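The Slatted Frame Gallery: Pale Wood, Bare Wood, and What We Make of It

This page began as an argument. Murali Rodrigues wanted a gallery of unpainted wooden frames because he thinks they're beautiful. I wanted one because I've heard too many people call them beautiful without ever asking whether the things hold up. We settled on a page with short notes under each entry, and I got to write the notes. Murali has asked me to say he disagrees with several of them.

By frames I mean anything built from rails and cross members and left open: bed bases, shelf units, plant stands, the insides of benches before somebody puts a seat on. They are sold on the idea that bare wood is honest. I don't know what that means. A bad joint in bare wood is still a bad joint, and all the word has bought you is a clearer view of it.

Besance, whose catalog started a lot of this, lists 648 pieces as "raw finish." I went through a good part of that list in March and found the phrase covering wood that had been oiled, wood that had been waxed, and wood that had plainly been left alone to save a step. The prices didn't seem to know the difference either.

The notes go entry by entry. Some entries are still waiting on pictures and have only the text for now.

Entry one, the Unnithan bed base
Murali's favorite. The slats sit loose in a groove, and the maker says this lets the wood move with the seasons. Maybe so. It also lets the slats move with the person on top of them. I slept on one for seven nights and heard every one of those nights.

Entry two, the Flurner bench, without its seat
I was told the skeleton was the best part and the seat only hid it. I half agree. The legs are good and square, and the stretcher between them is heavier than it needs to be, which I like. But people will sit on a bench, so I'd call this one unfinished.

Entry three, the Tavmont shelf
Priced at $1,023, or $1,843 if you want the deep version. I asked what the extra money paid for and was told "presence." The deep version does hold bigger books. I'd have taken that answer.

Entry four, a plant stand of no particular make
Cheap, a little crooked, and three years into its life with wet pots on it. The water rings bother Murali. They don't bother me, and I trust this stand more than anything else in the gallery because it has already been through the part the catalogs leave out.

Entry five, long rails and cross members
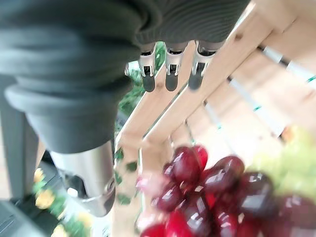
Parvathi Rajan wrote in to say that I'm being unfair to pale wood in general, and that her own bare bed frame has been through two apartments and a cat without a coat of anything. She wipes it with a barely damp cloth and sands out a mark when it annoys her. Her point is that a painted frame only looks tougher, and once the paint chips you're stuck either living with the chip or redoing the whole rail.

I'll give her the chip. I've repainted a rail and it took a weekend I'd like back. I'm less sure about the sanding, which people always describe as if it took a minute. You sand out one mark, the patch comes up lighter than the wood next to it, and then you're sanding the neighbors too.

Still, smooth planks in a warm beige, with nothing painted over them, are the best case for Murali's side, and I can see why he wanted them in. Where the light is strong the wood goes almost white. Catalogs love that, and it's exactly the reason I'd never pick a color from a catalog. Go and look at the wood in the room where it's going to live — evening is better than noon — and look at the joints while you're down there.

Entry six, offcuts
Murali keeps a box of them and wanted them included. They're short lengths, sanded on one face, and he uses them to test oils. Two of the oils turned the wood orange. He calls one of those "honey." The untreated piece still looks the best to me, and he has been very quiet about the fact that this supports his side of the argument.

Notes on further entries are welcome, especially from anyone who has owned one of these for more than five years. If you sell them, please say so in your first line.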